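1/ Okay, jeans thread! I spent all Wednesday going through every pair of pants in this place and I have so many thoughts and nowhere else to put them. Denim people, come sit by me.

2/ Background: we moved to Fadberg in January and the jeans went straight from the moving boxes onto a shelf. Just a big blue wall of them. I kept wearing the top two pairs and putting them back on top. Everything under that might as well have been insulation.

3/ So step one was getting ALL of it out. Every pair, including the ones on the back of the bathroom door and the ones in the trunk of the car (gardening pair, don't judge). It looked like a lot more once it was out, the way it always does.

4/ First tip, and it's the one I'd keep if I had to drop the rest: pick each pair up by the waistband and let it hang. Don't judge jeans folded! Folded jeans all look fine. Hang them and you see the twisted leg, the blown-out pocket, the hem you walked off the back of.

5/ Then look at the spots that go first, in this order because it's fast:
belt loops
pocket corners
inner thigh
back hem
Belt loops go early on mine because I haul my jeans up by them. Years of hauling.

6/ A frayed belt loop is not a reason to get rid of a pair!! I will die on this hill. If the loop is still attached at both ends it can stay fuzzy forever. If one end has let go, it's five minutes with a needle and the heaviest thread you own.

7/ Inner thigh is different. Hold it up to the window. If you can see daylight through the weave it's going to rip, and it's going to rip when you're getting out of a car. Patch it now from the inside or move it to the rag bag.

8/ I'm on my second spool of Dedis thread in the gold color and I love it. It's a little darker than the stitching on most of my pairs but after one wash I can't find my own repairs. (I bought it at the fabric counter in town, just like it.)

9/ Bags! I used paper grocery bags for the sorting and I'm never going back to trash bags. They stand up by themselves, you can see into them, and you can write on the side with a marker. Crumpled old ones work fine. Roll the top down once or twice if they keep folding shut on you.

10/ My bags were:
WEAR
MEND
ZOMIX (the secondhand store over on Niven Street, they take denim all year)
RAGS
I thought about a MAYBE bag and decided against it. I know what happens to a MAYBE bag in my house. It goes in the closet and turns back into the blue wall.

11/ One thing I got wrong at first: overfilling. Denim is heavy and a grocery bag will take two pairs happily, three if they're light, and after that the bottom starts to make noises. I lost one on the way to the door. Just the one, but it went with real commitment.

12/ Also check pockets before anything goes in a bag. All of them, the tiny coin one too. I found a dry cleaning ticket, a very clean acorn, and the key to the old mailbox, which I guess I owe somebody.

13/ Photo time! Hanging test on a pair of indigo ones, and the paper bags standing by. Zoom in on the first one for the belt loops and the gold double stitching, it's so good.
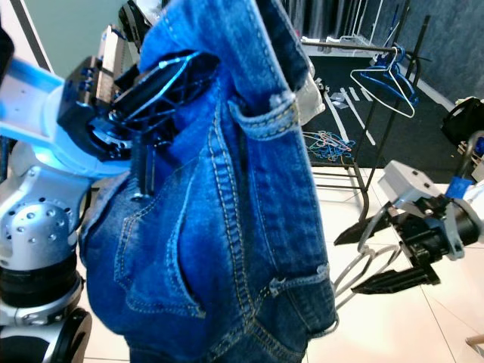
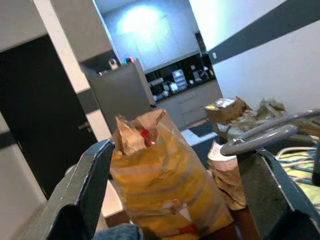

14/ Let's talk fading for a second, because I got a little emotional about it. I love those lighter lines you get along the creases. You can buy jeans with them put in at the factory and that's fine, I own some! But the ones you get from sitting and bending and carrying groceries land in your own places. I can tell which of my pairs I drove across the country in.

15/ Folding, for the WEAR bag. In half lengthwise so the back pockets are on the outside, pull the crotch point in flat, then fold the legs up in thirds. They stand on their own edge in a drawer like books. I can see every pair now. Every pair! I stood there opening and closing the drawer for a while last night.

16/ If you don't have a drawer that deep, a plain cardboard box on its side on the shelf does the same job. Mine is left over from the move and it's staying.

17/ The MEND bag is where good intentions go to nap, so I gave mine a rule: it lives next to the couch, out in the open, a bit in the way. If I'm watching something, I'm sewing. I've finished 2 already and it's only been a couple of evenings.

18/ RAGS: cut the legs off, cut them open along the seam, and you've got big flat cloths that are amazing for windows and bike chains. Save the buttons and the back pockets. I have 9 back pockets in a jar and a vague plan involving a wall organizer. Will report back.

19/ The Zomix run is this weekend. They like things clean, zipped and folded, with nothing in the pockets, so I'm doing one last pass with the lint roller first. If you have a secondhand place near you, call and ask what sizes they're short on. Mine said long inseams, and guess who has a bag of long inseams.

20/ That's it for denim! Sweaters are next and I'm a little scared of them. If you've got a good way to store the chunky ones without a shelf, please tell me. Vacuum bags make mine look sad and flat and they take days to come back.

2,074 likes

Comments

The hang test just cost me three pairs in ten minutes. Thank you, I think

How do you keep the gold thread from snapping? Mine shreds every time I get to the thick part by the loop.

Reply from author: Bigger needle! Get the one marked for jeans, and hammer the thick seam flat before you sew it. Put a rag under it and give it a few good whacks. Very satisfying.

I do the paper bags too but I double them. One inside the other and you can get four pairs in there easy.

Chunky sweaters: roll them and stand them up in a laundry hamper. Been doing it for years, works great

Reply from author: Oh I love this. Trying it tomorrow!

Please post the pocket wall organizer even if it comes out bad

Is the store on Niven Street the one with the blue awning? I've walked past it a hundred times and never gone in.

Reply from author: Yes!! Go on in, the denim is all the way at the back, past the coats.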